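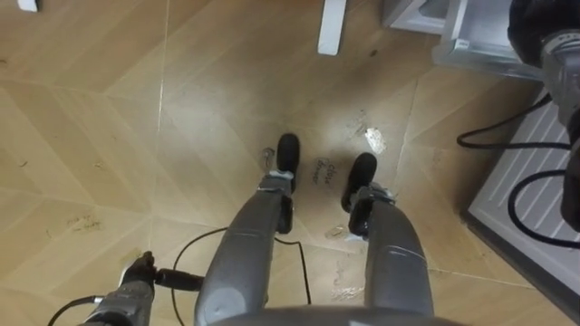
What do we clean the chevron floor with between sessions? Dry microfiber first, then a damp mop with plain water, along the planks and never across a standing puddle.

Workshop > Narnurstead > Rooms > Floor notes

May, floor log, entry started 2:00 pm

Surface is light tan wood-effect tile in a chevron pattern. Thin pale seams on the diagonal. The seams are what hold the dirt. A flat mop pushed parallel to the long wall crosses every seam at an angle and leaves gray lines by the next morning. Pushed along the planks, one leg of the chevron and then the other, it leaves less. Takes longer. Đức timed it at 40 minutes for the whole room against 30 the old way. Keep the longer method.

Water: 700 ml per bucket fill is enough for one pass of the half nearest the door. Change it before starting the second half. Xuân tried the Zarkosus concentrate at the dilution on our shelf card and got a film that showed in side light. Two rinses to remove. Back to plain water until someone has a reason to try again.

Cables. Anything thin and black lying in a curve on this floor gets lifted before the mop goes down. Loops go on the hook, loose ends off the tile. Do not push the mop head under a loop. Janka asked whether we should tape runs down — no, the adhesive test by the window left residue in two seams and I had to pick it out with a plastic scraper.

Scuffs: dry eraser pad, light pressure, stop if the print layer goes dull. One dull patch already near the sink, mine.

Mats come up and get wiped on both sides. Grit collects in ribbing and then transfers back to the tile. Nhung wants them stood on edge to dry — fine, but away from the heater.

To do: order pads from Celtix. Ask Lụa for the spare tiles left over from the install, and check the shade matches before storing them here.

2 comments · 0 shares

Get new entries by email. You can unsubscribe at any time.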